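Trellel Forums > Home and Laundry > Folding and Storage

Thread: Sweatpants with a gathered waistband – fold or roll?

khaninh
I cleared out my dresser in November and went down to one drawer for all my lounge pants. T-shirts are fine, jeans are fine, but the sweatpants won't behave. Every fold I try comes undone at the waist. The elastic pulls itself together into those little puckers and the rest of the pants is twice as wide, so you never get a straight edge to start from.

What I do now is lay them face up, bring one leg over the other, tuck the crotch point in, then fold in thirds from the ankle. By the third fold I have a lump with a wide side and a narrow side. Stacked, they lean. The drawer is 20 inches wide if that matters.

Do people roll these or is there a fold that works?

dgiap_home
Roll them. I've rolled all my sweats for years. Legs together, start at the waistband, roll down to the cuffs. The thick part ends up in the middle where it can't do anything. They stand on end in the drawer and you can see every pair.

vinhquach
I don't agree with rolling for fleece. It's fine for thin jersey, but a heavy pair rolls up to the size of a loaf of bread and you lose half the drawer. Folded flat, the same pair takes up much less height if you press the air out with your forearms between folds.

The trick with a gathered waist is to stop treating it as the top of a rectangle. Fold the legs first, all the way up to just under the seam where the band starts, and then bring the band down over the package last. It works as a flap.

dgiap_home
A loaf of bread is a stretch. Mine are maybe the size of a soda can, a bit fatter.

vinhquach
Then yours aren't heavy fleece.

khaninh
Tried the flap way last night on three pairs. It's better on the dark ones, which have a flat drawstring waist. On the gray ones the band still won't lie down. I do all my folding on the white table, and this is the kind of pile I start with.
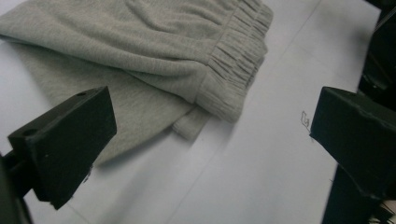 Posts in thread: 18 – Reading time: 4 min

The band runs down the right side, and you can see how tightly it's gathered compared to the body. There's also that bit of folded edge sticking out past the lower end of it. I get one of those every time and it shows once the pants are in the drawer.

tin_trinh
That helps. You have a lot of loose fabric bunched up before you've made a single real fold. I'd shake them out by the waistband, hold it with both hands, give two hard snaps, and lay them down from the cuffs up. Smoothing from the middle outward on the table only pushes the slack somewhere else.

For the flap, fold it under while the garment is still open. If you try to poke it in at the end it comes back out.

quang_ho
I worked at a laundry counter for a while and we did sweats by the bag. We never stretched the waistband to make it match. People pull the elastic out wide, pin it down with a hand and fold quickly, and then it shrinks back and takes the fold with it. Leave the band relaxed and bring the sides of the body in to meet its width.

So: pants flat, one leg on top of the other. Look at how wide the band is when nothing is pulling on it. Fold the crotch side in until the body is that wide. Then go up from the ankle in halves, then once more. You end up with a block that's the same width all the way.

vinhquach
I'd go along with most of that, except the halves. With halves the waistband ends up on the outside of the last fold and springs open. Thirds, with the band inside.

quang_ho
We did halves and they went in a bag, so it may not have come up. For a drawer, thirds could be better.

dgiap_home
Or roll them and skip all of this.

tin_trinh
Does anyone use drawer dividers for this? I bought a set of the Pallen ones, the spring-loaded kind, and they hold a stack of folded sweats upright pretty well. They do slide if the drawer is lined with paper.

khaninh
I have the Gridovwood boxes, the small size, and they're too short. The pants stick up and catch on the frame of the dresser when I close it. I may try the dividers.

Can I ask about drying? My sister thinks the puckers get worse in the dryer and that I should hang them by the cuffs.

quang_ho
Low heat is fine. High heat is hard on elastic over time. Hanging by the cuffs will straighten the legs a little but it won't change the waist. The gathers are sewn in. They're supposed to look like that.

vinhquach
Agree with Quang on this one. The band isn't going to get flatter whatever you do to it. I'd still take them out while they're warm and fold right away, the fleece stays put better.

mod_note
Moved from General to Folding and Storage. The Ramadan closet thread people were asking about is still pinned in Seasonal.

khaninh
Update. I did six pairs this morning with Quang's width thing and Vinh's thirds. Left the elastic alone, brought the sides in, tucked that loose edge under first like Tín said. They came out close to square and five of them are standing up in the drawer without anything holding them. The sixth is an old pair with the elastic gone and it just slumps, so I rolled it.

dgiap_home
One convert.

khaninh
One pair. The rest stay folded.

tin_trinh
Which way do you have them facing, fold up or fold down?

khaninh
Fold up, so the waistband is buried in the middle and I pull them out by the rounded edge. Still need to measure the inside height before I order the dividers. Does anyone know if the Pallen ones come in a low version?

tin_trinh
Yes, there's a low one. I have the tall ones in a deep drawer and the low ones for socks. Get the low ones and check the lining first.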